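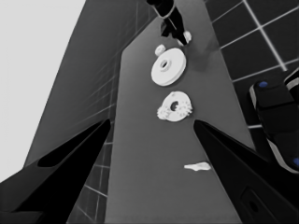

Teleop demos for gear assembly, progress report
Group 4, Jullside robotics lab
Submitted April 16, 2021

What we wanted: get enough good demos of the gear task, by remote control, in simulation, to train a first policy before July. Parts are white, table is gray, two arms. Operator sits with the two hand controllers and drives both arms at once. One view per wrist plus the overview.

Status. We recorded 182 demos total. Kept 164, threw out 18. Most of the thrown out ones were the same problem, operator lets go of the clutch button too early and the arm jumps. Mārtiņš Hunt patched the clutch in the Ekent driver and after that it mostly stopped. Should have done this first, we lost a whole evening.

Wrist views. We argued about this a lot. The overview is easier for a person but the policy has to work from the wrists, so we made operators drive from wrist views only. Slow at first. Depth is hard to judge, everyone overshoots. The small gear is the worst part, you come in at an angle and the fingertip hides it right when you want to close.

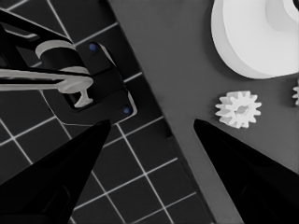 Two of us tried coming in straight from above instead, better grasps but then the wrist runs out of room near the black fixture and you have to back off and re-aproach. We settled on a slight tilt. Not written down anywhere as a rule, so demos from different operators look different. Probably bad for training, see below.

Kinesthetic version. Also tried guiding the real arm by hand at the Stosach bench, short test only. Way faster to teach a grasp. But your own hands get in the camera and the arm feels heavy in the last joint so the paths come out wobbly. Did not mix these with the sim data.

Training. One run so far, Hallgrímsson config, default everything. Reaches toward the right gear most of the time, closes too early. We think its the pauses. Operators stop before grasping to think, and the policy learns the stop. Trimmed 1,418 idle frames by script, havent retrained yet.

To do
- retrain on trimmed data
- fixed approach angle for everybody, write it down
- more demos of the small gear
- log the clutch state, we dont have it at all right now
- fix axis labels in the plots (sorry)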